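Ticket: Wash-in waterproofing not holding, fabric wets through at shoulders
Status: Closed by requester
Product: Cledico Wash-In Repellent, 500 ml
Opened by: Adaeze Ojo
Opened: July 26, 2021

Original report

I treated three jackets with your wash-in repellent, following the label, and none of them sheds water the way the bottle says it should. One is a Brernham rain shell, one is a thin windbreaker from a street market, and one is an old Vatomo ski jacket. The label promises "like new beading." What I got is a little beading on the back of the rain shell and flat, dark wet patches everywhere else, worst on the shoulders.

Before you send me the standard reply, I have read the FAQ. I did not use fabric softener. I did not overload the machine. I used a full dose per garment and ran them one at a time.

Machine is a Trnka front loader. Water here is hard. Dryer is vented, gas.

What I would like to know is whether this product does anything a long tumble in the dryer wouldn't do by itself.

Reply from Cledico Support

Hi Adaeze, thanks for reaching out and sorry to hear about the trouble. The most common cause of poor beading is detergent residue. Could you rewash the garments with our Cledico Pre-Wash and then repeat the treatment? Please also confirm the wash temperature and whether the garments were heat dried after treatment.

Reply from Adaeze Ojo

So the fix for one bottle not working is a second bottle. Noted.

Wash temperature was warm, as printed on the label. Heat drying: the label says "air dry or tumble dry low." I air dried two of them and tumbled the rain shell. If heat is required, the label should not offer air drying as an equal choice.

I'm not buying the pre-wash yet. I'll clear the residue with plain water and see how far that gets me. Log follows. I am keeping it in this ticket so that the next person who searches for this has something better to read than the FAQ.

Log, step 1: is it residue?

Pulled the detergent drawer out of the machine. There was a ring of gray paste in the softener compartment, left over from before I stopped using softener. I had told you I didn't use any, and I believed it, but the machine had other ideas. Scrubbed the drawer and the housing behind it with an old toothbrush. Ran an empty hot cycle, then a second one. The first one foamed at the glass. The second had a few bubbles during the rinse and no more.

Then ran the rain shell through two cycles with no detergent at all. Foam on the first, none on the second.

Drip test at the sink, a spoonful of tap water on each panel, wait one minute, tip it off. Back panel: beads. Left shoulder: flat and dark. Right shoulder: flat and dark. Hood: somewhere in between.

So residue was real, and clearing it did not fix the shoulders.

Log, step 2: is it heat?

Tumbled the shell on medium for 45 minutes with nothing else in the drum. No new product applied.

Drip test again. Back: beads, rounder than before. Hood: beads. Shoulders: the water sat up for a few seconds, then soaked in.

This is the biggest improvement so far and it cost me some gas. I can't say how much of it is your product being set by the heat and how much is the original factory finish waking up. Neither can you, I suspect, without an untreated shell to compare against.

Reply from Cledico Support

Hi Adaeze, that's great progress! Heat activates the repellent. Shoulder areas often experience wear from backpack straps and may need a second application. We'd also ask you to check that the garment's fabric is suitable. Our product is designed for technical outerwear and results may vary on cotton and cotton blends.

Reply from Adaeze Ojo

"Results may vary" is not on the front of the bottle. The front says "all jackets, all fabrics." I have it in front of me.

I'd like a straight answer on this: which fabrics did you test?

On suitability generally. My sister asked whether she could do her son's hooded zip-up with what is left in the bottle, so he can wear it to the bus stop in drizzle. Going by "all jackets, all fabrics" the answer is yes. Going by your last message the answer is maybe. I'd like to hear which before she puts it in. Same general type as this:

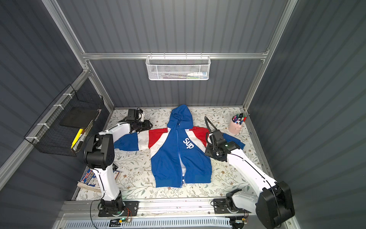
Blue, red and white hooded zip-up, laid flat with the front zipper running collar to hem.

I don't know the fiber content of hers, the tag has been cut out. Assume it could be anything. Would you treat it?

Reply from Cledico Support

Hi Adaeze, thanks for your patience. For garments with unknown fiber content we recommend testing on a small hidden area first. Unfortunately we can't advise on individual garments without a care label.

Reply from Adaeze Ojo

It's a wash-in product. You pour it in the drawer. Please explain how a person tests a small hidden area with a washing machine.

She is going to leave it alone and buy him an umbrella.

Log, step 3: second application, shell only

Measured the dose in a kitchen jug instead of trusting the cap. The cap has a line molded inside it and I had been filling to the line. By the jug, the line is well short of the dose printed on the back label. I filled it three times over to be sure I wasn't misreading the jug, same result each time.

I want this part looked at. If the cap is short, everybody who follows the cap is underdosing, and everybody who writes in gets told it's their detergent.

Poured the full printed dose by jug. Warm cycle, no detergent, slow spin. Tumbled on medium for 45 minutes again.

Drip test. Back: beads. Hood: beads. Right shoulder: beads, a bit lazy. Left shoulder: holds for most of the minute, then a damp ring.

Wore it to walk the dog in steady rain. Came home with a damp left shoulder and dry everything else. The left is the side I carry my bag on, so I'll grant you the strap theory.

Log, step 4: the other two

Windbreaker: full dose by jug, tumbled low, because I did not trust the elastic with medium. Before treatment it wet through straight away. After treatment it beads on the front for a few minutes and leaks at every seam. The seams were never taped, so no repellent was going to help there. I don't count that against you. I do count "all jackets" against you.

Vatomo ski jacket: full dose by jug, tumbled medium with a couple of clean tennis balls for the filling. Outer fabric now beads on the sleeves and body. Cuffs still wet out. The care tag says the coating inside is good for years, but it is peeling in the pocket lining, and I think this jacket is simply done. Moving it to gardening duty.

Reply from Cledico Support

Hi Adaeze, we've passed your comments about the cap to our packaging team. As a goodwill gesture we'd like to send you a replacement 500 ml bottle and a Pre-Wash. Would you be happy for us to close the ticket?

Reply from Adaeze Ojo

Not yet. Three questions are still open and I'd rather have answers than a parcel.

Is the line in the cap the dose, or isn't it?

Is heat drying required? If so, will the label say so?

What does "tested to 2,000 rub cycles" on the side of the bottle refer to? Tested on what fabric, and was it still beading at the end, or had it just been rubbed that many times?

Reply from Cledico Support

Hi Adaeze, we've heard back from the product team.

The line in the cap is for the smaller bottle, which uses a lower dose per wash. The same cap is fitted to both sizes. For the 500 ml bottle please follow the back label.

Heat drying is recommended for best results. Air drying is acceptable where the care label prohibits tumble drying, with reduced performance. We're reviewing the wording for the August print run.

The rub test was carried out on a polyester shell fabric. We don't have further detail we can share.

Reply from Adaeze Ojo

Thank you, that is more than I expected to get.

I don't understand why a smaller bottle would need a lower dose for the same jacket — the jacket doesn't know what size bottle it came out of — but I'll leave that with your product team.

For anyone finding this by search, what worked on my rain shell, in order:

Clean the detergent drawer, including the part behind it.
Run the empty machine hot until it stops foaming.
Wash the jacket with no detergent until that stops foaming too.
Try the dryer alone first, if the care tag allows it, and test with a spoonful of water. You may not need to go any further.
If you do, measure the dose in a jug and ignore the cap.
Tumble it again afterward.
Expect the strap side to be the weak spot.

I am still not convinced the product did more than the dryer on the back and hood. On the shoulders it did something. I'll test the shell again after a few normal washes and post here if the ticket lets me. Send the bottle if you like, keep the Pre-Wash.

You can close it.

Ticket closed. Resolution: customer guidance provided. Category: user dosing error.

Reply from Adaeze Ojo (after closure)

Please change the category. I filled to your line.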